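Gakeo Simulator: Frequently Asked Questions

Last updated September 24, 2022

What is Gakeo, in one sentence?

Gakeo is a piece of software that lets you practice with a robot arm on your own computer before you go anywhere near a real one. You get an arm, a table, a room, a handful of things to pick up, and as many chances to knock them over as your patience allows.

Do I get an actual robot?

No. We put this near the top because people keep asking us where theirs is. Nothing will be delivered. Please stop waiting in for the van.

Who makes it?

Sirus, a small firm in Storudcombe. Edit Orbán wrote the first version in 2018, after one too many afternoons resetting a real arm that had punched its own table. Lajos Gál joined to do the physics and has been complaining about friction ever since.

Do I need to know how to program?

A little Python helps. If you can write a loop and read an error message without taking it personally, you'll manage. The starter lessons can also be run by pressing the big button and changing the numbers to see what breaks. A surprising number of our paying customers never get past this stage and seem very happy.

What's in the starter pack?

The simulator, 11 lessons, the standard room, and a library of blocks in colors that a camera can tell apart. The lessons begin with moving the arm to a point and end with stacking. Lesson four is the one everybody emails about. It is hard on purpose. There's a hint at the bottom of the page, in the gray box, which everybody also fails to read.

Why does the arm stop short of the block and do nothing?

Usually the target you gave it is inside the table. The arm would rather not. Raise the height value a little and run it again. If it still sulks, check that you're working in meters. Typing 1000 when you meant one meter sends the arm's ambitions well beyond the building.

Why is the picture grainy?

You're on the quick render setting. Grain is what you get when the program is asked for an answer before it has finished thinking. Raise the sample count in the View menu and it clears up, and your computer's fan will let you know it's working. The arm moves exactly the same either way, so for training runs we leave it low.

Can I change the lighting?

Yes, and you should. Each run can pick its own light, including hard shadows thrown across the walls and the table. A program that has only ever seen nice even light tends to fall apart the first time somebody opens a blind. If you find the shadows irritating, so does your code, and one of you needs the practice.

Can I run a lot of trials without sitting there?

Yes. Batch mode takes up to 1000 trials at a time and gives you a spreadsheet at the end. Start it before bed. Don't watch. Edit has watched, and says it's like an aquarium with worse fish.
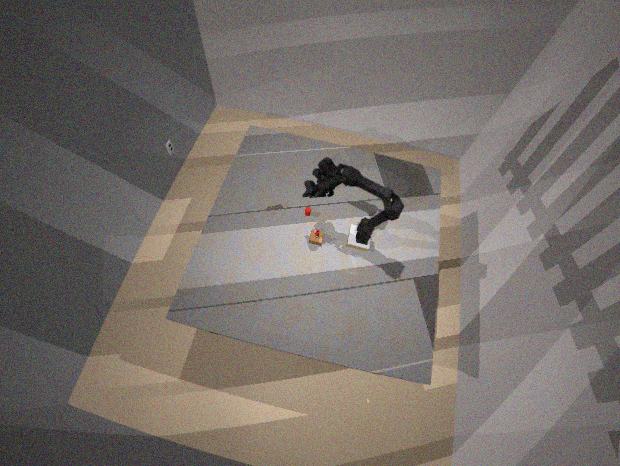 Which computers will it run on?

Any Windows or Linux machine with a separate graphics card and enough memory that you don't have to close your browser first. Macs will open the lessons and play back saved runs, but they can't run new ones yet. Laptops are fine as long as they're plugged in.

Will what I build work on a real arm?

Sometimes the first time, more often after some fiddling. Real motors have slack, real tables wobble, and real blocks have been chewed. The export tool writes out your joint moves in a plain file, and the guide covers slowing everything down for the first real attempt. Keep a hand on the stop button and your coffee in another room.

Is there a school license?

There is. One license covers a whole classroom, and students can install it at home too. The robotics club at Crenshaw has been on it since March, and they've sent us the longest bug list we have ever received. Most of it has been fixed. Lajos disputes the rest.

Can I get a refund?

Within the first month, for any reason, including "I thought there would be a robot." Write to the support address on your receipt and tell us which computer you used to buy it. We don't make you fill in a form, mostly on account of never having built one.

How do I report a bug?

Use Save Run from the File menu and attach the file to your message. Tell us what you expected the arm to do. "It went weird" is a fair summary of the whole field, but it doesn't help us find the line of code.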